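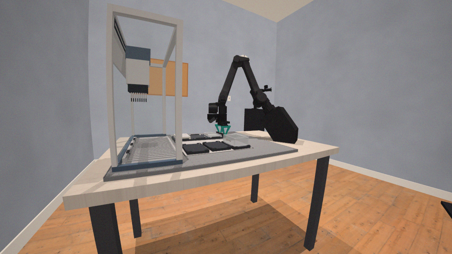 I play farming games on my tablet most evenings, and my battery used to die right at harvest. So I cleaned up my game corner! First thing was a proper table - a thick, light cream top on dark legs like this one is what I'd go for, because crumbs and stray styluses show up right away. Wipe it with a damp cloth and a drop of dish soap before you sit down.

Next, get your cables off the floor. I hang mine on little hooks, longest on the left.

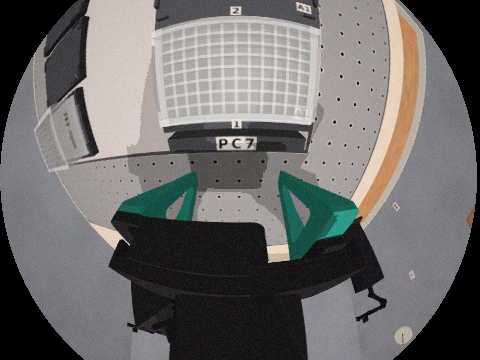
Gray pegboard with rows of small black holes

My friend Hanne taps so hard her stand kept sliding (she's on level 525 of Pellell, so I listen to her). A square of rubber shelf liner underneath fixed it.
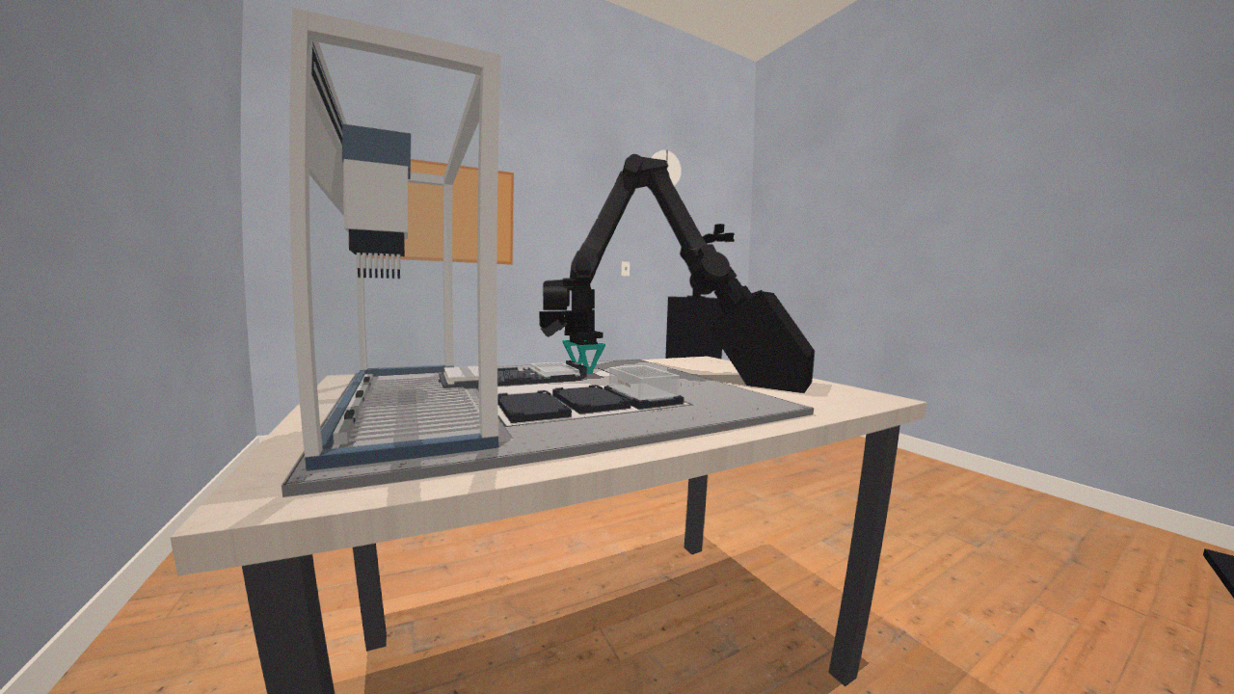
Same trick works for a controller dock, by the way. Cut the liner a bit smaller than the base and it won't show.

Last one - don't game with the tablet on a cushion. It gets way too warm. Prop it up and take the case off while it charges.
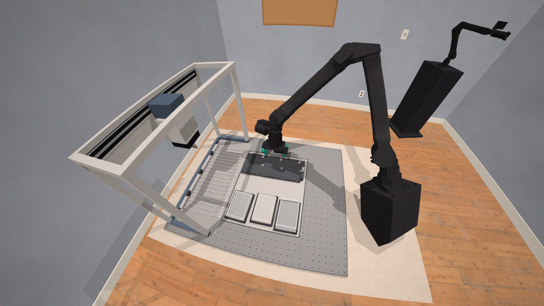 White outlet on a blue-gray wall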